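Quinlan Tracks 32 offline trail map app: review

Tested on the Hurkham to Torirham loop and two shorter winter routes. The app sells park road closures, hut bookings and topographic mapping as one package. I used the paid tier, which costs $32 a year.

Map tiles for the whole Torirham district took up 269 MB at the default resolution. Contours are drawn at 20-metre intervals and stay legible in grey light. Track colours can be changed, but the closure overlay is fixed at a dull orange that sits too close to the unsealed road colour.
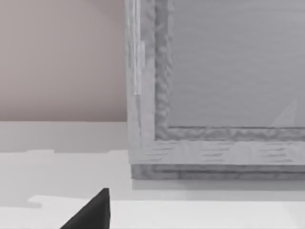 Road status refreshes every six hours when the phone has signal. Offline, the app shows the last result with a time stamp in small type at the foot of the screen. I would want it larger. A gate at Tistircombe was listed as open from a stale update, and the detour added some 300 metres of climbing.

Battery use was moderate with recording on. Position drift under heavy tree cover was worse than on my older handheld unit — acceptable on a formed track, poor on an unmarked one. GPX export works. Import drops waypoint notes, a fault the developer lists for repair in August. 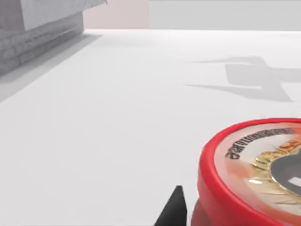 Grey block at the upper left, white tabletop.

Hut bookings open in a browser window and need a separate login. Recommended for the mapping; check closures with the park office before leaving.

Reviewed by Éabha Flanagan, July 17, 2025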